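讲稿备注:在床上叠衣服
Kemgate 社区生活课,第二讲
主讲:Cherry Mae Catacutan
2021年1月28日

开场

先报名字,再说今天讲什么。上一讲讲的是衣柜里面怎么分区,这一讲往前退一步,讲衣服进衣柜之前那一段:洗好收回来,堆在床上,然后怎么办。

问一下在座的,家里有没有专门叠衣服的桌子。上次在 Nata 讲的时候,举手的人很少,多数人用床。床够大,高度也还可以,坐着站着都能叠。所以今天全部按床来讲,不讲桌子。

说明一点:我不讲收纳盒,也不推荐牌子。有人问就留到最后。

第一部分:先分堆,后动手

很多人的做法是从大堆里抽一件叠一件,叠完随手放。这样叠到一半,床上就没有平的地方了。

我的做法是先把床分成三块。靠边的一侧放还没叠的,什么颜色什么料子都可以混在一起。中间留空,只放手上正在叠的那一件。另一侧放叠好的。三块地方定下来以后不要换。

放图。讲的时候指一下左上那堆花布和右边叠好的黑色衣服,中间偏左摊着的是一件黑T恤。
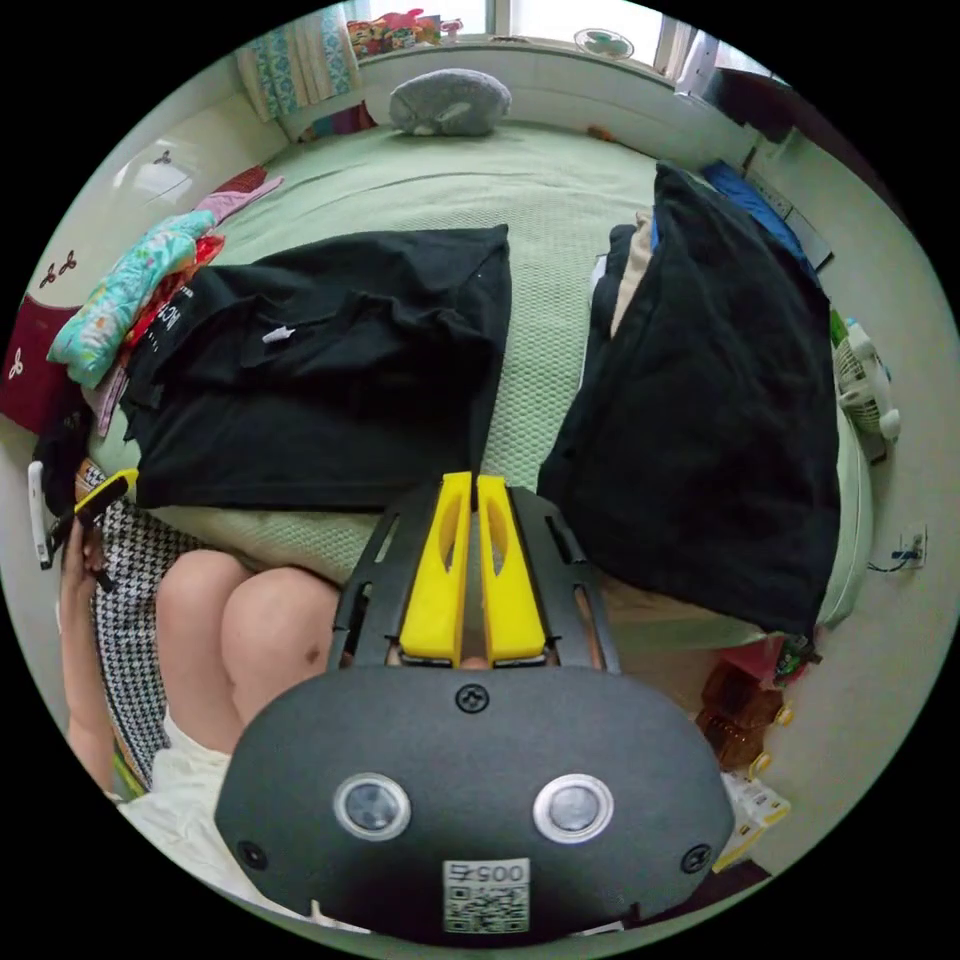 第二部分:T恤怎么摊

讲到这里放慢,请大家跟着做。每人发一件T恤,Karko 的袋子里有,不够就两个人一件。

一、领口朝远处,下摆朝自己。方向固定下来,每一件都一样,手就不用想。

二、摊平以后先用手掌从中间往两边抹,不要从一头拉到另一头。棉的T恤拉久了会变形。

三、两边往中间折,袖子折回来。折完的宽度,以自己抽屉的宽度为准。我家抽屉窄,所以折得窄。

四、从下摆往上对折,再折一次。要竖着放的话,多折一次,让它站得住。

有印字的衣服单独说一句。印字如果在胸口,折的时候尽量不要让折痕正好压在字上,压久了会裂。字在侧边的,折进去就压到了,可以把两边折的位置往外挪一点。

黑色衣服也单独说一句。几件黑的叠在一起,从外面看不出哪件是哪件。我会把领标那一面朝上,或者让印字露出一个角。家里黑T恤多的人,这一步能省不少翻找的时间。

提醒自己:这里常有人问要不要卷。回答是可以卷,旅行的时候卷,平时在家里叠。不要展开讲,时间不够。

第三部分:床面和床边

床罩要先拉平再开始。带纹理的床罩有个好处,衣服放上去不容易滑,抹平的时候不跟着跑。光滑的缎面床罩就差一些,可以垫一条浴巾。

枕头推到床头去,不用拿下床。毛绒枕、颈枕也一样,往床头靠墙放,占不了多少地方。

床边的栏杆可以搭一两件,但搭上去的要算进“还没叠”的那一堆。我自己就常忘,叠完了收拾床铺才看见栏杆上还有一件。

同一类的放在一起摊。两件上衣一前一后铺开,叠完近处那件,再叠远处那件,不用每次回头去堆里找。带图案的和纯色的混着放没有关系,以大小来分更实用。

花布、薄布料放在最后叠。它们轻,先叠好放在旁边,一碰就散。

放第二张图,给大家看床边叠起来的那块花布,还有栏杆上搭着的深红色布。

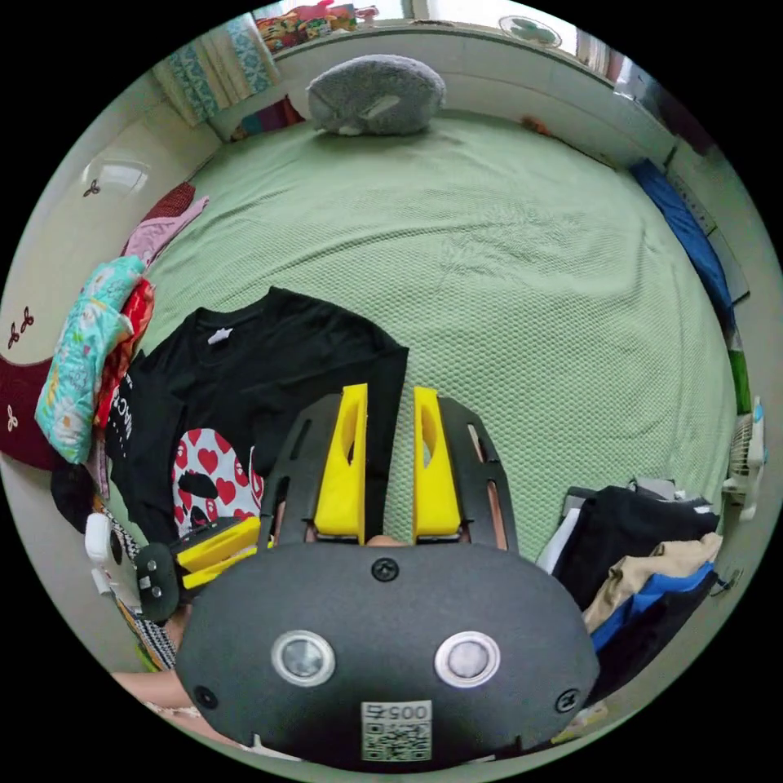 Mackenzie Campbell 在上一次试讲时提过不同意见,认为栏杆上根本不该搭东西,床上有多大地方就叠多少,剩下的留在筐里,叠完一批再倒一批。这个意见我觉得有道理,小床尤其适合。讲的时候两种都说,让大家自己选。

她还说,同一个人的衣服应该一次叠完,不要按种类分。家里人多的话,这样送回各人房间比较快。我家是按种类分的,习惯了,没有改。

第四部分:练习

练习8分钟,每人叠自己手上那件,叠完拆开再叠一次。第二次不看我,自己做。

走下去看的时候注意两点:领口方向有没有反,折之前有没有抹平。叠得不齐不要替他们重叠,指出来就行。

如果有孩子一起来,给他们叠毛巾和手帕,正方形的东西好上手。

第五部分:叠完以后

叠好的一沓不要在床上过夜。晚上要睡觉,一挪就歪,第二天等于重来。叠完直接送进抽屉,从大件开始放,小件填在前面。

窗边的床要留意窗台。抖衣服的时候往屋里这一侧抖,窗台上放了玩具、小摆件的,很容易扫下来。床边有电扇的,叠薄衣服时先关掉。

问答

预留7分钟。可能问到的:

毛衣怎么叠。答:平叠,不挂,折的次数越少越好。

袜子要不要翻成球。答:不要,松紧口会松。两只叠齐,对折即可。

床单怎么叠。答:下一讲讲,带一条有松紧带的来。

散场前请大家把T恤放回袋子,签到表交给门口。下一讲的教室换到 Campbell 楼,记得说两遍。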